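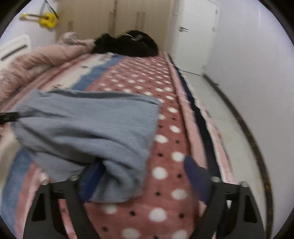
You can't leave her with that face, the man at the next table told me, and he had a point. I had been selling at the Crichton doll fair since seven in the morning and had been so busy setting out wigs and shoe buckles that I'd put my newest girl on the front stand with one eyebrow. One! The left one was lovely, nine feathery strokes in a warm brown. On the right she had bare forehead.

"She's not finished," I said.

"Then finish her," he said, and went back to his teddy bear joints.

I should explain about the eyebrow. All winter I had been working from a mold I bought in a box lot from an old workshop in Denen, and the mold was marked Vamine on the inside, very faint, where you would only find it with a fingertip. I had looked in every book I own. There was a Vamine who made buttons and a Vamine who made candle snuffers, but no Vamine who made dolls. And yet the face that came out of that mold! Round cheeks, a short upper lip, a chin with the smallest dent in it. I poured her in porcelain, I cleaned the seam lines, I fired her, I did her lips in three thin coats with a firing after each, and I was so happy that I talked to the kiln.

Then came the brows. I painted the left one late on a November evening and it was the best brow I have ever done. I loaded the brush for the right one and my hand simply wouldn't. What if it didn't match? I put her on the shelf. In the morning I fired the left brow in by itself so it couldn't smudge, and that was how she stayed, all through the sewing of her dress (cream lawn, 36 tiny tucks, every one of them a pleasure) and the stringing of her arms and legs.

So now it was the fair, and people were stopping. That was the wonderful part. They stopped for her before they stopped for anything else on the table. A girl in a yellow raincoat said the doll looked like she was about to ask a question. Two ladies from the Bumard club picked her up, turned her over, checked her stringing and had a proper argument about whether she was French. An older woman in a green hat stood there longer than anyone.

"Where did you get that mold?" she asked.

I told her. She took off her glove and put one finger on the dent in the chin.

"My grandmother painted these," she said. "In the back room at Vamine, behind the buttons. They only made dolls for two winters, when the button orders were slow. She did the faces, 60 a week, and she always did the left brow first."

I asked her, a bit too loudly, what her grandmother did about the right one.

"Turned the head upside down," said the woman. "She said it was easier to paint a brow you didn't recognize."

Well! I had china paint in my kit, because I always bring my kit, and a jar of oil and my good liner brush. The man with the bears moved his lamp over without being asked. I took off the wig, slipped the head free, turned it over in my palm and looked. It was true. There was no face there at all, only a smooth white curve that wanted a line on it. I put down nine strokes, one after another, as fast as writing my name.

When I turned her right side up the green hat was leaning in so close that the brim touched my sleeve.

"A little higher than the other," she said.

"Is it?"

"Hers always were."

I had a price of 500 dollars on the stand. I took the card away and put it in my apron pocket, and carried the head home that evening in a hatbox on my knees, paint still unfired, both hands around the lid at every corner. The kiln was on before I had my coat off.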